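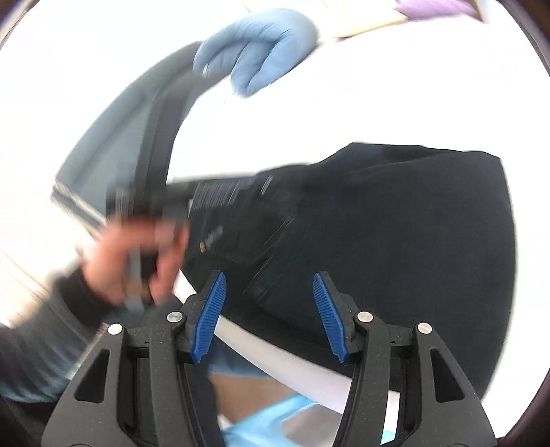
The smell of toasted cumin met people halfway down the block on Saturday, when the Flukthorpe Spice Kitchen held its first blending day of the spring. By noon every mortar in the place was busy, and the line for a spot at the long counter went right out the door!

The kitchen, which shares a building with the Vanags bakery, sells whole spices by the scoop and lets customers toast and grind them on the spot. Blending days started in December as a small evening class. This one drew 106 people, the biggest crowd so far, and a good many of them had never ground anything fresher than black pepper.

Colette Bouvier led the morning session on curry powders. She began with coriander seed, warmed in a dry skillet until it turned a shade darker, then added cumin, fenugreek and a little mustard seed. Everyone got to smell the coriander before and after toasting, and the change is huge - from something close to dried grass to orange peel and warm nuts.

"Go by your nose, and pull the pan early," Bouvier told the group. "The seeds keep cooking after you turn off the burner, and fenugreek gets bitter fast."

After lunch (lentil soup, finished with a spoonful of whatever blend you had made that morning) Shu-fen Tam took over with five-spice. Hers leans hard on star anise and fennel, with Sichuan peppercorn ground last and sifted twice to get rid of the gritty husks. She rubbed it on chicken thighs, let them sit for an hour and roasted them at 406 degrees. Yes, 406. Her oven at home runs a touch cool and that is where she sets the dial, so that is what she wrote on the recipe card. The thighs came out with crackling skin and were gone in minutes.

The last hour belonged to smoked salt. Gwenaël Charpentier brought jars of flaky salt he had cold-smoked over apple wood and showed how to stir it into dried thyme, garlic and lemon zest. It was wonderful on plain boiled potatoes. It was even better on buttered popcorn, an idea from a girl in the front row who was quickly put in charge of the bowl.

Those who missed it can still pick up the recipe cards, which are free at the register. The kitchen has also mixed a batch of the morning's curry powder, sold in small tins for $5 each while it lasts. Bouvier suggests using it within two months and keeping it away from the stove, where heat and steam dull the flavor. For a first try, she likes it bloomed in butter and poured over roasted carrots.

The next blending day will be all about chiles, with dried anchos, guajillos and a fruity little red pepper grown at the Hustis farm. Ginette Chevalier will teach, and she plans to cover soaking and seeding as well as dry grinding, so there should be sauces to taste along with the powders. Sign-up opens at the counter on Friday, April 21, 2023. Bring a clean jar with a tight lid - and maybe wear something you don't mind getting turmeric on, as there is sure to be some curry powder still going around.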